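세탁망

세탁망(洗濯網)은 세탁기 안에서 옷감이 엉키거나 늘어나는 것을 막기 위해 빨랫감을 넣어 돌리는 그물 주머니이다. 빨래망이라고도 부른다. 물과 세제는 그물코를 통해 드나들고 옷은 주머니 안에 머문다. 구조는 단순하지만 종류와 쓰임새를 들여다보면 놀랄 만큼 다채로운 살림 도구이다. 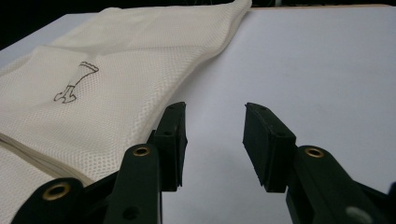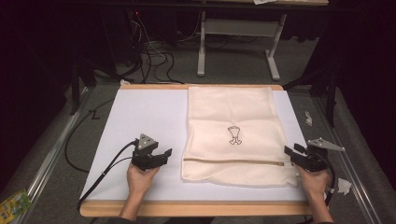 검은 선 그림이 들어간 크림색 그물 제품

구조

몸체와 여밈으로 이루어진다. 몸체는 대개 폴리에스터 실로 짠 그물 원단이며, 직사각형으로 재단해 가장자리를 박음질한다. 원통형과 공 모양도 있다. 여밈은 지퍼가 가장 흔하고, 조임끈을 쓰는 것도 있다. 지퍼식 가운데 상당수는 한쪽 끝에 손잡이를 밀어 넣는 고무 밴드가 있어, 세탁 중에 지퍼가 저절로 열리거나 금속 부분이 세탁조에 부딪히는 일을 줄여 준다. 이 작은 고무 밴드야말로 세탁망에서 가장 기특한 부품이라 할 만하다!

그물코

그물코의 크기는 세탁망의 성격을 결정한다. 코가 굵으면 물살이 잘 통해 때가 잘 빠지고 헹굼도 시원하다. 수건, 양말, 티셔츠에 알맞다. 코가 촘촘하면 마찰이 줄고 보풀이 덜 붙어 스타킹, 블라우스, 얇은 니트에 쓴다. 두 겹으로 된 제품은 장식이 달린 옷까지 감싸 주지만 세제가 남기 쉬우므로 헹굼을 한 번 더하는 편이 좋다. 그물코 모양도 마름모, 육각형, 사각형 등 여러 가지여서 밝은 곳에 비추어 보면 꽤 아름답다.

종류

평형: 가장 널리 쓰이는 납작한 주머니. 셔츠 한 벌용 소형에서 이불용 대형까지 크기가 다양하다. 빨래를 꺼낸 뒤 접어서 서랍에 세워 두기 좋다.
원통형: 바닥이 있어 부피가 있는 옷을 넣기 쉽다. 평소에 빨랫감을 모아 두는 용도로도 쓴다.
브래지어용: 안에 틀이나 두꺼운 완충재를 넣어 컵의 모양을 지킨다.
신발용: 두툼한 안감을 대어 운동화가 세탁조를 두드리는 소리를 줄인다.

무늬와 장식

흰색과 크림색이 오랫동안 주류였다. 색이 빠질 염려가 적고 안에 든 옷도 잘 보이기 때문이다. 근래에는 표면에 작은 선 그림이나 글자를 넣은 제품이 늘었다. 생활용품 상표 Winell은 넣을 옷을 그림으로 알려 주는 세탁망 묶음을 내놓았고, Perness는 식구마다 다른 무늬를 골라 쓰는 방식을 제안했다. 그림 하나로 빨래 분류가 빨라지니 참으로 즐거운 발상이다. Skála의 대형 세탁망은 폭이 70cm로, 얇은 여름 이불을 넣는 데 쓰인다.

사용법

옷은 단추와 지퍼를 잠그고, 프린트가 있으면 뒤집어서 넣는다. 주머니의 절반에서 3분의 2 정도만 채운다. 너무 꽉 채우면 안쪽까지 물이 돌지 않고, 지나치게 헐렁하면 옷이 안에서 뭉친다. 니트는 망 크기에 맞추어 접어 넣으면 모양이 잘 유지된다. 짙은 색과 흰색은 망에 따로 담더라도 함께 빨지 않는다. 이염은 그물을 가볍게 통과한다.

드럼 세탁기에서는 큰 망 하나에 빨래를 몰아넣으면 탈수할 때 무게가 한쪽으로 쏠릴 수 있다. 작은 망 여러 개로 나누어 넣는 것이 낫다. 방수 원단으로 된 옷은 망에 넣어도 물이 갇히므로 반드시 옷의 세탁 표시를 따른다.

관리

다 쓴 망은 뒤집어서 솔기에 낀 보풀을 털고, 지퍼를 연 채 그늘에서 말린다. 건조기 사용 여부는 제품 표시를 확인한다. 올이 풀려 구멍이 생기면 옷의 고리나 단추가 걸릴 수 있는데, 작은 구멍은 같은 색 실로 꿰매어 더 쓸 수 있다. 지퍼 이가 벌어진 것은 양파나 마늘을 걸어 두는 주머니로 돌려쓰기도 한다.

같이 보기

빨래집게
세탁 표시
섬유 유연제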